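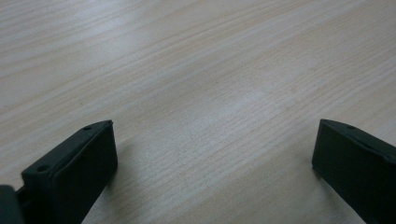
11 August 2023
By Urszula Zalewska

Comments belong on your own site. I keep saying it and people keep moving theirs somewhere else. When I started my recipe blog in May of whatever year it was, everybody argued right under the post. Then we all got told comments were a chore, spam, moderation, so turn them off and "continue the conversation" on Celtik. Well, the conversation went there and stayed there. Mine has 600 followers on it and I can't find a single thing any of them said last winter. My own page meanwhile got as bare as a blond wood table, nice pale grain, nothing on it. Very clean. Designers love it. I hate it.

Yes, spam. I know. I cleared 200 junk comments in one sitting once, most of them selling shoes. Annoying evening. Still better than what Celtik does, where a good reply from a reader sinks in 2 days and the app shows me a stranger yelling instead.

Alaoui wants a monthly fee to host comments for you. No thanks, same problem with a nicer logo. If they fold, the threads go with them. Bokov at least lets you export, but the file it gave me was a mess and teh dates were all wrong.

So I turned the old form back on. Plain box, name, email, done. First week I got nine comments, and one was from a reader in Cesdale correcting my oven temperature from a post I'd forgoten I wrote. She was right. I fixed it. Her note is sitting under the recipe where the next person will see it.

Turn yours on too. Even if it's only for the new posts.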